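Print this page | E-mail this page

2 April 2024
Speaker notes, by the programmer of the Radley film evenings

Before the film. Please speak slowly, the microphone in the Radley hall has an echo.

Good evening and welcome. Tonight we see Stistonero, a film of 1,502 metres in the version that we have, which was found in two tins and not in the right order. I will speak for a short time only, then we watch, then we talk.

First, what kind of film it is. The catalogue calls it a documentary. I am not so sure. The people of the village play themselves, but they play themselves as they were 5 years before, in the winter when the road was closed. So they wear their old coats and they repeat their old quarrels. Some of them enjoy it very much. Others look at the floor. I find both kinds interesting to watch.

(Pause. Ask who has seen the short film Luder, which we showed in November. If many hands, skip the next part.)

Luder was made by the same small company, Aasen. In that film there was a narrator and he explained everything, even the weather. In Stistonero the narrator is gone. You will hear wind, a church bell, a dog, and people who speak at the same time. The subtitles cannot follow all of them. Please do not worry if you lose a sentence – the villagers also lose each other's sentences.

Second, the colour. The first half is very grey. Our copy is a little darker than it should be, and I have asked for the lamp to be set higher. When the road opens there is a scene with washing on a line, and there you will see red for the first time. I would like you to notice how long you had to wait for it.

Third, the question I want to leave with you. Is it fair to ask people to live a bad winter again for the camera? The director said once that they wanted it, that they had their own reasons. This may be true. But we never hear anybody in the film say it. There is one woman at the kitchen table who starts the same story and stops in the same place each time. I have seen the film often now and I still don't know if she forgot the rest or if she decided to keep it.

(Drink water. )

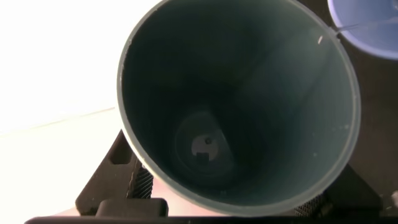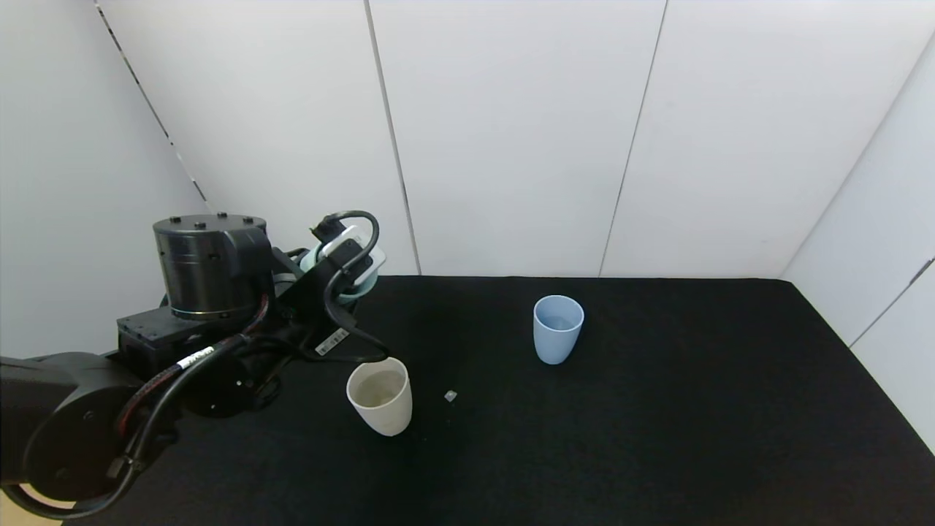

After the film. Let people sit for a minute, then lights.

Begin with the audience. At the first showing in Radley a viewer objected that the kitchen scenes were too well lit for a house without electricity, and that after this she could not believe the rest. Another viewer answered that a lamp does not make a story false, and that his own grandmother told everything better when there were guests. I think we can begin from there again. Do not decide for them who is right.

If there is silence, ask about the ending. The village had 1,180 people before that winter, according to the title card, and there is no second card to tell us how many stayed. Why not?

Thank the projection room. Say that the door on the side street is locked, everyone please use the front.

Last updated: the morning of the showing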